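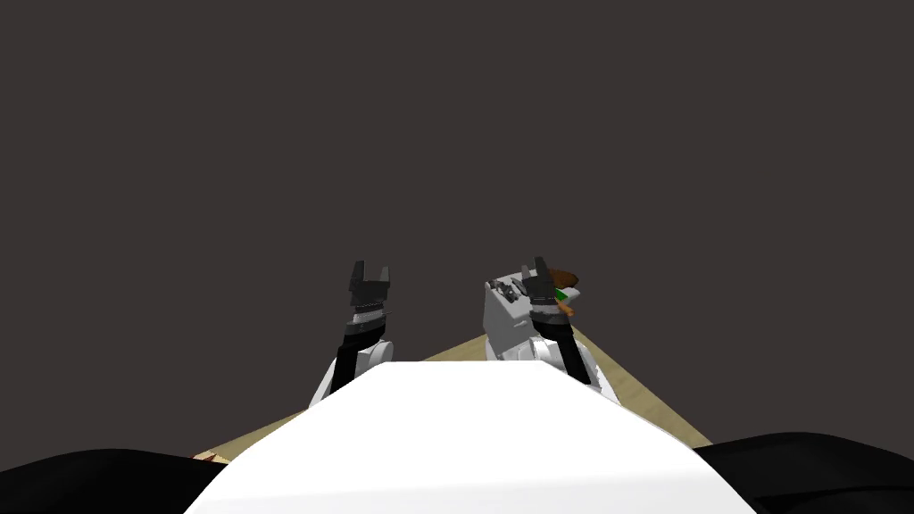

**Clistham Residents' Forum › Library and Community Rooms › Proposed change to meeting room booking rules**

**Oakley_Branch_Desk** (Moderator)
August 2021

Members are invited to comment on the proposed revision to the booking rules for the two meeting rooms at the Oakley branch library. The main changes are as follows.

- Bookings may be made up to 30 days in advance. The present limit is 90 days.
- A group may hold no more than one standing booking at a time.
- A booking that is not claimed within 30 minutes of its start time will be released to the next group on the waiting list.
- Requests will be made through the Zandus booking page. The paper book at the front desk will be retired.

The rules for the study carrels are not affected. Comments posted in this thread will be collected and attached to the staff report. Please keep remarks to the proposal itself.

---

**hillside_reader**

I wish to record my support for the release rule. Our reading circle has been turned away from the larger room on several evenings when it then stood dark for the full two hours. The group that held the booking did not cancel and, as far as I can tell, suffered no consequence.

I am less certain about the advance limit. Thirty days is short for any group that prints a program.

---

**eastgate_quilters**

Our guild respectfully objects to the advance limit. We meet on a fixed schedule and bring in outside instructors, who generally ask for a confirmed location two months ahead. Under the proposed rule we would be asking them to travel on the strength of a room we do not yet have.

The moderator's summary says that a group may hold one standing booking. Is a standing booking also subject to the 30-day limit? If it is not, most of our concern goes away. If it is, I do not understand what the term means.

---

**Oakley_Branch_Desk** (Moderator)

In reply to eastgate_quilters: a standing booking would renew automatically for the period of one season and would not be subject to the 30-day limit. The draft text is unclear on this point and the question has been passed on.

---

**parcel_666**

I disagree with the release rule as written. Thirty minutes is too generous. If a room is booked for one hour and the first half is lost, the next group on the list has nothing worth claiming. Fifteen minutes would be fair to everyone.

I also question whether a waiting list can work at all unless the people on it are already in the building.

---

**hillside_reader**

With respect to parcel_666, fifteen minutes would penalize anyone who relies on the bus. The Route 13 stop is a considerable walk from the branch, and the evening service does not keep to its timetable. Several members of our circle arrive late through no fault of their own. A single telephone call to the desk should be enough to hold the room, and I would ask that this be written into the rule.

---

**parcel_666**

I have no objection to the telephone call. I would only ask that it be made before the start time. A call placed twenty minutes into the booking is of no use to the persons waiting in the hall.

---

**Astero_Chess_Club**

The Astero Chess Club has used the smaller room for many years and submits the following remarks.

First, the limit of one standing booking is reasonable in general but does not suit a club with separate junior and adult sections. The two sections meet on different evenings, have different members, and are run by different people. We ask whether they would be treated as one group or two.

Second, we request that the furniture rule be revisited while the document is open. At present each group must return the tables to rows, even when the following group will push them together again. The time taken comes out of both bookings — and the floor is the worse for it.

Third, the storage cupboard is not mentioned anywhere in the draft. Our boards and clocks are kept there by an arrangement that, to our knowledge, was never put in writing.

---

**eastgate_quilters**

We would second the remark on furniture. We would not second the remark on separate sections. If a chess club may count as two groups, then our guild may count as three, and the limit will have no force. The rule should apply to the organization named on the application.

---

**Astero_Chess_Club**

The comparison is not a fair one. Our junior section is registered separately with the branch and has its own application on file. We are not proposing that any group be allowed to divide itself at will. We are asking how the rule would treat groups that are already registered separately.

---

**eastgate_quilters**

If the junior section has its own application on file, I withdraw the objection as it concerns your club. I maintain it as a general matter. The draft should state a date after which new divisions of an existing group will not be recognized for this purpose.

---

**millrace_tenant**

I would like to address the paper book, which has received no comment so far.

I have used the Zandus page to reserve a tennis court. It requires an account, an email address and a confirmation code sent by text message. I was able to manage it. My mother, who has attended the genealogy evenings at Oakley for longer than I have lived in Clistham, was not. She has a landline and does not use email. Under the present system she walks to the desk and writes her group's name in the book.

I do not ask that the online page be abandoned. I ask that the desk be required to enter a booking on behalf of any patron who requests it in person or by telephone, and that such a request carry the same place in line as one made online.

---

**parcel_666**

I have to disagree in part. The paper book is the reason we have double bookings. Two systems running side by side will produce more of them. If staff enter the request directly into the online page while the patron is present, I have no objection. If they write it on a slip to be entered later, we will be back where we started.

---

**millrace_tenant**

Direct entry while the patron is present is what I had in mind. I am content with that wording.

---

**hillside_reader**

I would add that the confirmation should be available in print. A patron without email will otherwise have nothing to show if the booking is disputed.

---

**Oakley_Branch_Desk** (Moderator)

Thank you for the comments received. The following points have been noted for the staff report.

1. Standing bookings are to be described more clearly, including how they relate to the 30-day limit.
2. The release period is disputed. Both the 30-minute and the 15-minute positions will be reported, together with the suggestion that a call before the start time should hold the room.
3. Separately registered sections of one organization, and a cutoff date for new ones.
4. Return of furniture between bookings.
5. In-person and telephone requests, entered at once by desk staff, with a printed confirmation.

The storage cupboard falls under the facilities agreement and cannot be settled in this document. The Astero Chess Club is asked to contact the desk directly about items now kept there.

The thread will remain open for further comment until the end of the month.

---

**Astero_Chess_Club**

Noted. We will call at the desk this week about the cupboard.

---

**parcel_666**

One further question. Does the release rule apply to bookings made by the library itself? The children's program has held the larger room on Saturday mornings all summer, and on at least two of those mornings it met outdoors on the lawn.

---

**Oakley_Branch_Desk** (Moderator)

The draft does not exempt library programs. I will ask for this to be confirmed and will post the answer in this thread.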